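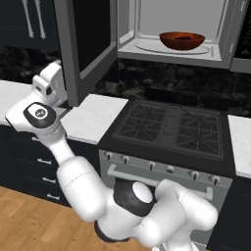
Robotic arm at a kitchen counter. Computer rendering.

Instructor, Beginner Badminton and Paddle Games (two positions)
Doucette Recreation District, Fendon
Reference number 3882
Posted 2 January 2021

The Doucette Recreation District invites applications for two part-time instructors in its Beginner Badminton and Paddle Games program. The positions run from March through the end of the school year and may be renewed for the fall session, subject to enrollment. Instructors are assigned to the Fendon gymnasium and, as the schedule requires, to the smaller hall at Gromell.

About the program

The program introduces badminton and related paddle games to children in grades three through eight and, in a separate evening group, to adults who have not played before. Last year 391 people were enrolled. Most had never held a racket. Groups are mixed in age and ability, and no participant is turned away for lack of experience or equipment. Rackets, paddles, shuttlecocks and foam balls are supplied by the District.

Each course lasts seven weeks. The opening sessions are given to grip, ready position and simple self-rally activities, in which each player keeps a shuttlecock in the air alone before working with a partner. Rallying over a lowered net follows, then serving, court movement and short cooperative games. Scoring is introduced only in the second half of the course. The last session is an open play day to which families are invited. 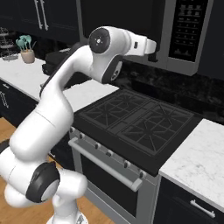
White robot arm at a kitchen range. Computer rendering.

The successful candidates will join a teaching staff that plans together and shares a common set of lesson outlines. Instructors are expected to follow the outlines for the first course they teach. After that, changes to the order and choice of activities may be proposed to the Program Supervisor before the next course begins. Proposals from instructors led to the current warm-up sequence and to the use of balloons with the youngest group, and further suggestions are welcome.

Duties

Lead group lessons of 50 minutes for up to 16 participants, with the help of one assistant.
Set up and take down nets, posts and floor markers before and after each block of lessons.
Demonstrate grips, strokes and footwork at a pace suited to first-time players.
Adapt activities for participants with limited mobility, vision or hearing, using the guidance kept in the program binder.
Check rackets and paddles for loose heads, cracked shafts and worn grips, and remove damaged items from use.
Take attendance and complete a brief session record on the day of the lesson.
Report all injuries, however minor, to the building supervisor before leaving the site.
Attend the staff meeting held before each course.

Required qualifications

Applicants must be at least 18 years of age by the first day of employment. They must have one full season of experience teaching or coaching a sport or physical activity to beginners; this need not have been badminton. Current certification in first aid and CPR is required, or must be obtained before the first lesson. All appointments depend on a satisfactory background check, the cost of which is paid by the District.

Applicants must be able to lift and carry net posts weighing up to 40 pounds and to remain on their feet for the length of a lesson block.

Preferred qualifications

Preference will be given to applicants with coursework in physical education, recreation or a related field, and to those who have taught mixed-age groups. Ability to give simple directions in a second language is helpful. Competitive playing experience is not needed and carries no extra weight in the selection.

Hours and pay

Instructors teach between 8 and 12 hours per week, in the late afternoon and early evening. Paid preparation time of one hour is added to each teaching week. Pay follows the District's scale for part-time program staff, Grade B, and placement on the scale depends on prior teaching experience. Travel between Fendon and Gromell on the same day is reimbursed at the standard mileage rate. The positions do not include health or retirement benefits.

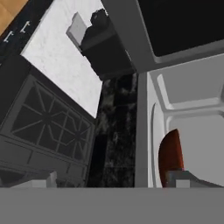 Gas range with black burner grates. Computer rendering.

Training

New instructors complete two paid training sessions before the first course. The first is conducted by Wajid Orakzai, Lead Instructor, and covers the lesson outlines, court layout and group management. The second is conducted by Silvan Fankhauser, Safety and Facilities Coordinator, and covers emergency procedures, equipment storage and the safe spacing of players during racket activities. Instructors who have taught in the program within the past two years may request to be excused from the second session.

How to apply

Submit a completed District employment application, a current resume and a letter of no more than one page. The letter should describe a lesson the applicant has taught to beginners, including the age of the group, the equipment used and one thing the applicant would do differently. Names and telephone numbers of two references must be included. At least one reference should have watched the applicant teach.

Applications may be delivered to the front desk at the Fendon gymnasium or mailed to the Personnel Office, attention Fabian Aebischer. Please write the reference number on the envelope. Review of applications begins as they are received and continues until both positions are filled.

Selected applicants will be asked to an interview and to lead a ten-minute activity with a small group of current participants. The District will provide the equipment for this activity and will tell applicants the age of the group in advance.

The Doucette Recreation District is an equal opportunity employer. Applicants who need an accommodation at any stage of the hiring process should contact the Personnel Office.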